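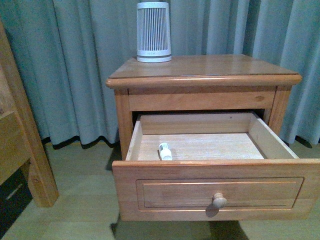
Drawer pulled out, one small white item inside, maybe a bottle

Ticket 79, Hallix nightstand. Opened 30 June 2019.
Problem: drawer does not close fully.

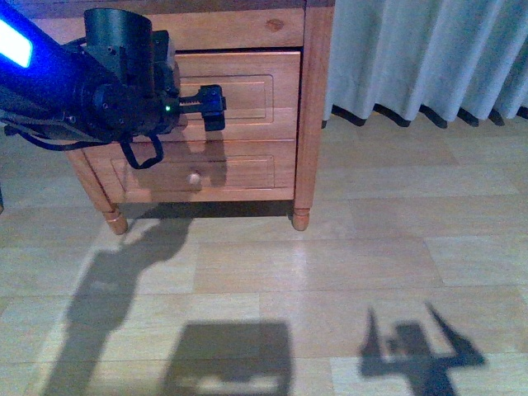 I rubbed candle wax on both runners, as Grineo support advised. The knot in the wood near the right end of the front panel is only in the surface, so I left it.

Result: slides better, still stops early.

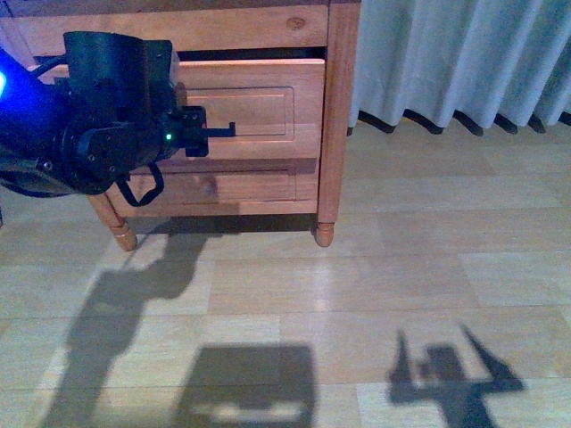
After this I tightened 2 screws at the back.

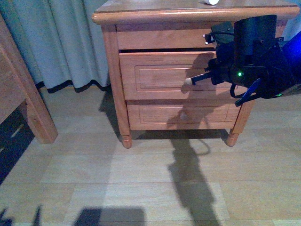

Please advise on new runners. It is the middle drawer, the one with a gap along its upper edge.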